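Trotmont cloth-handling set: frequently asked questions

Contents
What is in the set?
How are the episodes recorded?
What counts as one episode?
Which cloths are used?
Why are failed attempts kept?
How are start positions chosen?
Are the episodes labelled?
How should I split the data?
Can I add episodes of my own?
Known faults

What is in the set?

The Trotmont set holds 3,730 episodes of two-arm cloth handling, recorded at the Hodstead workshop. Each episode contains video, the joint positions of both arms, the gripper openings and a short text instruction. The set is meant for training policies that learn from demonstration. It has also been used to train a model that predicts whether a grasp will hold, but the labels were not designed for that and the results should be read with care.

How are the episodes recorded?

By teleoperation. An operator moves a pair of leader arms and the follower arms copy the motion. Commands and measured positions are stored as separate streams. If you train on measured positions alone, the policy tends to grip too lightly, as the measured opening stops at the thickness of the cloth while the commanded opening carries on past it. Use the commanded stream for gripper targets.

Operators work in blocks of 26 episodes and then stop for a break. The block number is stored with each episode. Motion in the last few episodes of a block is often faster and less tidy than at the start, and some users filter on this.

What counts as one episode?

Recording starts with both grippers open and clear of the cloth. It ends when the operator presses the pedal, after both arms have returned to the rest pose. The tasks are:

Spread: take a crumpled cloth and leave it flat.
Lift: take two corners and raise the near edge.
Fold: bring the near edge to the far edge.
Turn: leave the cloth with its other face up.

A lift episode includes a hold of at least five seconds before the cloth is lowered. The hold was added after early policies learned to let go as soon as the corners left the table. 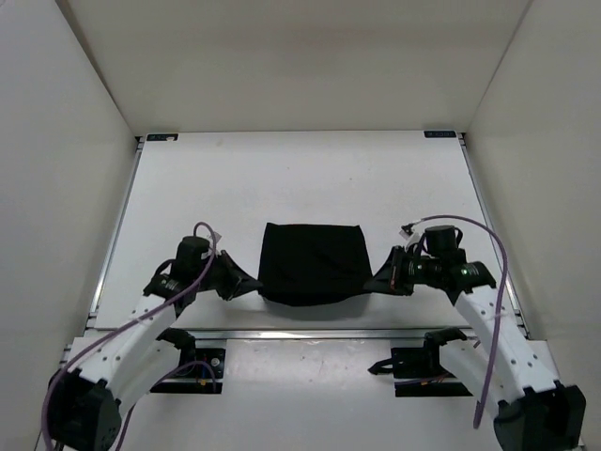
Hold time is measured from the moment the second gripper closes. Where the operator has to grasp again, the clock is reset and the earlier grasp is marked as an attempt. Both arms should keep the same height during the hold, within the limit given in the task sheet. Tension is left to the operator. Too much pulls the corner out of the fingertips, and too little lets the edge drag, so a modest sag between the corners is accepted.

Which cloths are used?

Plain cloths in single colours, in several weights. Black cloth is the hardest case for vision. Folds and creases hardly show, and the outline is often the only reliable cue. Users who see good results on light cloth should test on black before drawing any conclusion. Patterned cloth is left out of this release and is being gathered under a separate project, Lockyer.

Why are failed attempts kept?

A policy trained only on clean runs has no examples of recovery. Once it misses a corner it is in a state it has never met, and it will usually close on air and carry on with the lift. Episodes with a missed grasp followed by a good one are marked "recovered". Episodes in which the task was not completed are marked "failed" and are stored in a separate folder. Do not mix the failed folder into training without using the flag.

How are start positions chosen?

A script prints a target position and angle for each episode and the operator places the cloth by hand. Placement is approximate. The script does not set the shape of crumpled cloths; operators are asked to drop the cloth from a low height and leave it as it lands.

Are the episodes labelled?

Each episode has a task name, a result flag and time marks for the first contact, each grasp and each release. Time marks are produced from gripper data and then checked by a person. The first-contact mark is the weakest of these – treat it as a guide only.

How should I split the data?

By block, never by single episode. Neighbouring episodes share the same cloth, lighting and operator, and a random split will make a policy look better than it is. The supplied split file holds back 1,000 episodes for testing. If you report results on another split, please say so.

Can I add episodes of my own?

Yes, if your arms and control rate match the set. Convert your files with the Indska tool and run its checker before sending anything. The checker rejects episodes with dropped video, missing gripper commands or a gap between streams. It does not judge the quality of the motion, so please watch each episode through once.

Known faults

In release 5, the left and right gripper streams are swapped in part of the fold task. A corrected index was added in March. Download the index again if yours is older; the video files have not changed.

Some turn episodes carry the instruction text for fold. The task name is correct in these cases and should be used in place of the text.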